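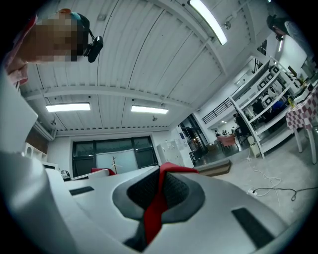 Patricio Cabello has had the Naditz grip kit in his shop since June. He bought it from Rallo after trying the Kirkden model, and he paid $683 with the spare pads included.

"The Kirkden was fine on boxes," he said. "It was bad on anything soft. Straps, cloth, cords. That's most of what we handle."

The Naditz pads have a rounded, raised rim and a mesh insert. Cabello said a strap tends to stay put once it is across the mesh, though thin ribbon still gives him trouble. He has gone through eight inserts so far.

His main complaint is the weight. He gives new people 21 minutes with it and then a break. "Your wrist knows by Friday," he said.

The manual runs 62 pages, and he would skip to the part on cleaning the pads. Rallo answered his two emails within a day. An order for a left-hand grip took much longer.

Would he buy it again? "For soft goods, yes. If all I had was cartons, I'd keep the Kirkden and save the money."

He has a second kit on order.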